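4.2 Wall color and the pictures people hang

We came to the question of wall color a little sideways. The first round of visits was meant to be about furniture, and only after Ashok Agarwal had sat through a good many long kitchen-table conversations did he point out that people kept steering him back to their walls. They wanted to talk about the landscape print that had belonged to an aunt, or the blue they had picked in February and were still not sure of by summer. So we let them talk, and this section is mostly the result of their patience with us.

The households in Aravena and Dandidier returned 350 usable diaries between them. Each diary asked the person keeping it to sit in their main room on a Sunday, at whatever time of day suited them, and write down what they noticed first. We gave no list of items to choose from, which made the coding slow (and now and then very funny), but it did mean that the words were their own.
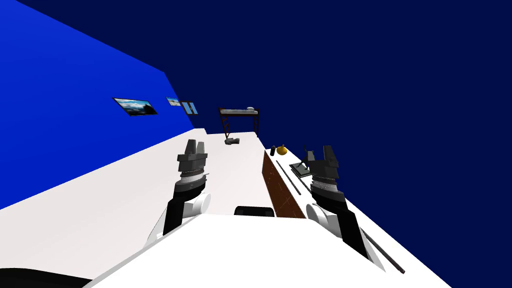

Figure 3. Framed pictures hung in a row on a bright blue wall, with a white floor.

Strong blues turned up in the diaries far more often than we had expected, and the people who lived with them were fond of them in a protective sort of way. One woman in Aravena wrote that her wall "makes the pictures behave." We have thought about that sentence a great deal. What she seems to have meant, going by the rest of her entry, is that her prints had looked scattered against cream paint, and against the blue they settled into a group. Several neighbors said much the same in plainer terms.
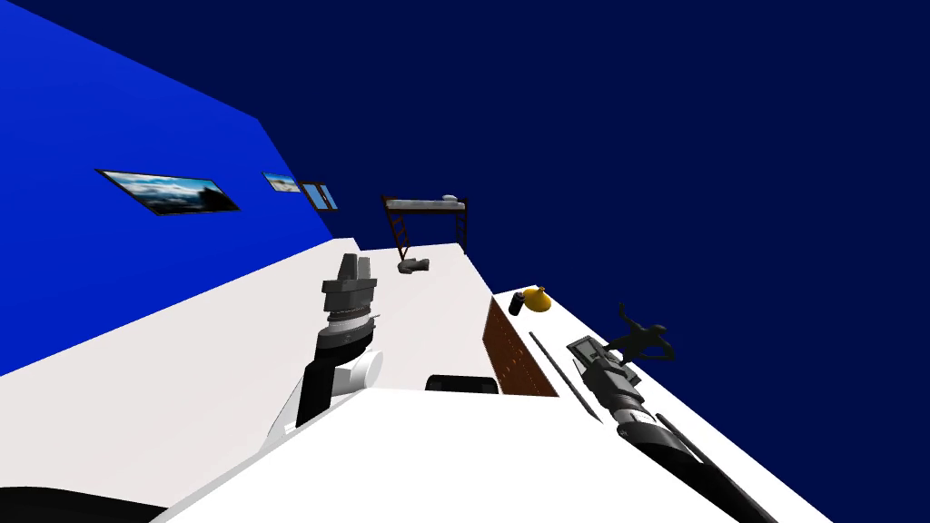 Subject matter came next. Skies, hills and shorelines were the usual choice for the biggest frame, and family photographs tended to go in smaller ones farther along. Fison's earlier survey of 700 homes reported a similar habit, although Fison put it down to the price of large prints. Our diaries suggest that cost is part of it – people did mention cost – but they also wrote about wanting something distant to look at while they were sitting still.

Single ornaments deserve a word too, as they were often described in the same breath as the walls. Warm colors were well liked here, mustard and gold above all, and the diary keepers were quite happy to tell us that a vase had been bought to go with the paint.
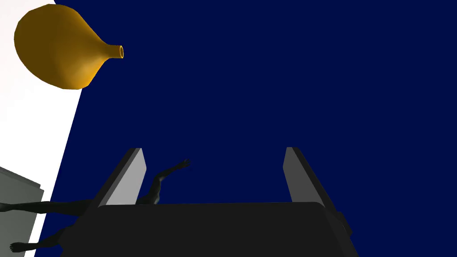
Figure 4. Gourd-shaped vase in mustard gold, with a narrow neck.

We should be careful about how far this goes. Jolell's catalog study drew on 2,000 room settings and found no preference for warm ornaments against blue, but catalog rooms are put together by stylists and ours were put together by people who had to live in them.

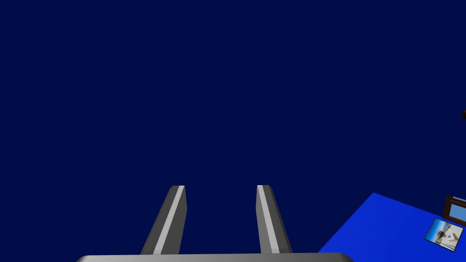
Darker blues were another matter. Fourteen diaries described navy, and their writers were divided. Some found it restful in the evening and gloomy at breakfast, while others said they had simply stopped seeing it after the first winter. We would have liked to go back and ask them more, and Agarwal did manage second visits with the Dandidier group, which we take up in Section 4.3 along with the question of lamps.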